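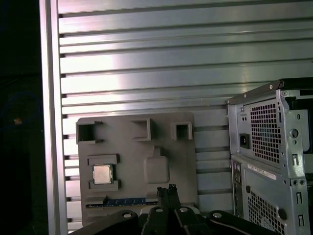 The parts pile: what is worth keeping from an old desktop

By the home tech desk, August 2025

Most households that have owned a desktop computer have one they no longer use. It sits under a bench or in the garage, too old to sell whole and too heavy to forget. A good share of what is inside can be used again, and sorting it takes an afternoon and one decent screwdriver.

Gendivmont, a repair workshop that takes in old office machines, stripped 361 desktops last financial year. Staff there work through each one in the same order, starting with the processor and memory and leaving the case for last.

The processor

A CPU is small, flat and easy to post, so it is usually the first thing to find a new home. It sits in a socket on the motherboard with a metal lid, called the heat spreader, facing up. Release the holder before lifting it and keep your fingers on the sides. Old thermal paste comes off with isopropyl alcohol and a lint-free cloth. Pack the chip in a hard plastic clamshell, never loose in an envelope.

Memory

Memory sticks stand in long slots with a clip at one or both ends. Press the clips outward and the stick lifts. Check the type before buying or selling, as DDR3 will not fit a DDR4 board. Koo, a second-hand parts counter with a shop in each of two suburbs, pays so little for the oldest sticks that it suggests giving them away in bundles.

The power supply

This is the part people misjudge. A power supply looks solid and often still runs, but the capacitors inside age with heat and use. Read the label first. It should give the output and the safety approvals, and many units carry an 80 Plus efficiency badge as well. Unplug the machine at the wall, undo the screws at the back of the case and trace every cable before pulling.

Do not open the metal box itself. It can hold a dangerous charge long after it has been unplugged.
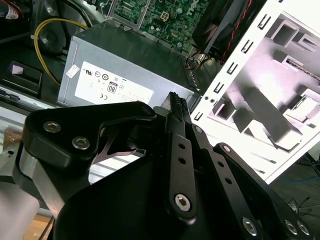 The case and the leftovers

Steel cases go to scrap metal and fetch very little. Drarnell, a recycler on the edge of town, accepts them free of charge and asks only that the button battery be taken off the motherboard first. Boards and cables go in a separate e-waste bin.

Hard drives need more thought. Wipe them if they still run, or have them shredded. Vestamon charges by the drive and issues a certificate, which small businesses may want for their records.

Keep the screws. A jam jar with 200 of them in it will see you through years of repairs, and the colour of the lid is up to you.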